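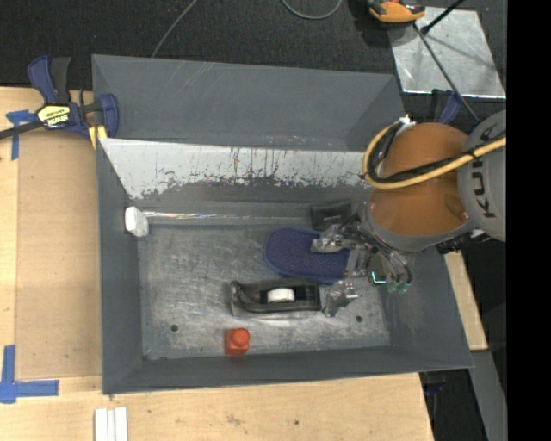
I've had the same argument four times this season, so I'm going to write it down once and then go watch the match in peace.

Everybody at Brostitow wants a cup. The players say it in interviews, the chairman says it at the supporters' dinner, and my brother-in-law says it every time he opens the fridge. Fine! I want one too. I was there for the last final we lost, in the rain, with 300 other people who had taken the early bus, and I would love to have something to show for my wet socks.

But I don't think we should be picking our strongest team for the cup in January, and I'm tired of being told that makes me a bad fan.

Look at the squad. We have one real striker, Sointu Savolainen, and she has started every league game since the opener. Her hamstring is wrapped so thick you can see it through her sock. The cup tie against Jatulik comes three days before we go to Beaudoin, who are two points behind us in the table (two points!) and have a bench we can only dream about. If she plays both, she won't be right for either.

The usual answer is that cups are what people remember. Maybe. What I remember is the year we got relegated, when attendance for the last home game was 247 and the pie stand closed at halftime. We had made the quarterfinal that spring. I had to look that up, and I was at the game.

Raymonde Charbonneau has coached us for long enough to know all this. I think she'd rest people if the crowd let her. Last time she rotated, at Flesarwood, we lost on penalties and you'd have thought she had sold the goalposts. There was booing — from our end, at our own nineteen-year-old goalkeeper, who had saved two of them. I was embarrassed to be wearing the scarf.

And those kids need the minutes. Our reserve midfield has been training with the first team since summer and gets eight minutes here, five there, usually when we're already losing. Give them ninety against Jatulik. Let them make a mess of a corner or two. Some of them will be starting next year whether we like it or not.

My brother-in-law says a club that rests players is telling everyone it doesn't care. I told him to come to Beaudoin with me and see who cares. He says it's a long drive, and it is, but I've got a spare seat and I'm leaving at seven.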